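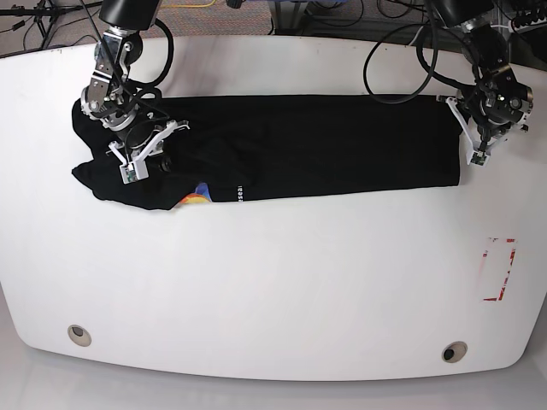

Fig. 1. Black garment on the white table, folded to a long strip. Left end still bunched, right end square.

8 June 2022
Folding bench, Praststead

Continuing with the folding method for dark printed garments. Sihan Cai has the shelf drawings from Ranjbar and wants a folded size we can commit to before the trays are cut. The target is still a packet that stands on its edge without a band round it.

State in Fig. 1: long strip lying across the table, nearly the full width. The right end is good, with a straight edge I would accept as it is. The left end is not. The folds there are loose and the lower corner droops. The lower edge is mostly straight but lifts a little near the left, where a fold pushes it up. A small patch of the coloured print shows under that edge, just left of centre. Small white lettering a little to the right of it, running sideways.

The print is what I want to get right. On the Timar garments the ink sits as a fairly stiff film and takes a crease badly if the fold runs across it. Under a stack it sets and does not come out by hanging. Nasrin left one under the weight plate over the weekend in May and the line is still there. So the rule for printed pieces is that the fold goes beside the graphic where there is room, and where there is no room the fold is left soft and the packet goes on top of the pile.

Notes on the strip stage

Strip width matters more than I had allowed for. If the strip is wide at one end, every later fold carries the error along and the packet comes out as a wedge. I had been correcting this at the last fold by tucking the excess in. It looks tidy from the front but leaves a lump, and the lump is what tips the packet over on the shelf. Correct it at the strip or do not bother.

Order I now use:

Lay the garment face down and smooth from the middle out to the sides.
Bring the sides in so that they meet or just overlap. Sleeves go flat along the length, not across it.
Fold lengthwise once more to make the strip.
Square one end first and leave it alone.
Open the other end, pull the layers level, and lay them down again one at a time.
Only then fold in from the ends.

Opening the loose end takes longer than pressing it flat from above, but pressing only spreads the bunching sideways. The inner layers stay short and the outer one stays long. It wants a light pull along the strip with the flat of the other hand holding the middle down.

Black cloth is awkward to judge on the white table. The outline is very clear, the surface is not. Shallow wrinkles hardly show unless the light comes in low from the side, and I have passed strips as flat that had a ridge I could feel with a finger. I have gone back to running a hand down the whole length before the next fold. A desk lamp at table height would do the same job. Sihan says there is one in the Cesuno store cupboard.

Table corners: the rounded front edge is no use as a guide for squaring. Twice last week I lined the strip up by eye with the front of the table and got it skewed. Use the 40 cm steel rule, or a strip of tape laid down straight. Tape is quicker but lifts fluff and has to be replaced.

Folded size

Trial packets on plain garments came out at 130 mm deep when the strip was even from end to end. Printed ones are thicker and spring open slightly at the fold. I do not want to quote a depth for those until the weight test has been repeated on garments that have been washed – the new ones are stiffer and flatter the result.

Nasrin Asadi disagrees with me on the standing packet. Her view is that a plain flat stack is faster to make and that people pull from the middle whatever we do. She may be right for the thin garments. For the heavier ones I have seen too many stacks go over sideways, and refolding costs more than the extra step. Left open until we have both on a shelf side by side.

To do

Redo the left end method with a garment that has a larger print.
Find the lamp.
Ask Ranjbar whether the tray lip can come down a little. It catches the lower fold on the way in.
Repeat the weight test on washed garments, plain and printed, same plate.
Write out the strip stage properly for the bench card. The present card still shows the old tuck at the last fold and should be taken down.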